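The Novelist Who Left Her Soup on the Stove

I first read Grethe Toft on a ferry, in a paperback so swollen with damp that it wouldn't close. The book was The Lamp at Firngate, I was nineteen, and I missed my stop because of it (a ferry stop! you have to really work at that). When I finally got home I went looking for her other books and learned there were only four, because one March evening in 1931 she put a pot of soup on to simmer, walked out of her rented house, and was never seen again.

So of course I got obsessed. People do. There's a small, cranky crowd of Toft readers who write long letters to each other, and most of us have a pet theory we'd defend over dinner until somebody changes the subject. Mine used to be the lake. It's a dull theory, but the lake was right there, the ice was going soft, and she liked to walk at night.

Then last spring I spent nine days going through the papers of her publisher, Kjærgaard, and the lake started to look a little shaky. Her editor, Lambros Lambrakis, kept everything - laundry bills, dinner menus, a drawing of a goat. He also kept 89 of her letters, and the late ones are wonderful and strange. She's broke, she's funny about being broke, and she keeps asking what a person would need to live cheaply in Zirnadetti. A room? A stove? Would 50 a month do it?
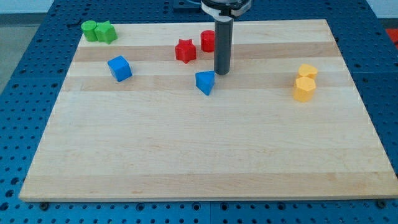 The woman in Zirnadetti

Zirnadetti is where the good rumors live. In the late thirties a schoolteacher there published a handful of ghost stories under the name Kaj Hauksdóttir, and if you read them right after Toft you'll get goosebumps. Same long winding sentences, same habit of ending a chapter on somebody's shoes. Afonso Matos, who translated both of them, told me over a very long lunch that he thinks it's one writer. "But I also thought that about two poets once," he said, "and they turned out to be cousins."

Gilberto Lozano won't hear of it. His biography puts her firmly in the lake, and he pointed out to me, kindly enough, that plenty of people in those years wrote long winding sentences. He's right about that. He had no answer for the shoes, though.

I've gone back to the soup more than I've gone back to the letters. The landlady said it was barley, and that the flame had been turned down low, the way you'd leave it if you meant to be gone an hour. I'm heading to Zirnadetti next, to see the school registers, if the damp hasn't gotten to them first.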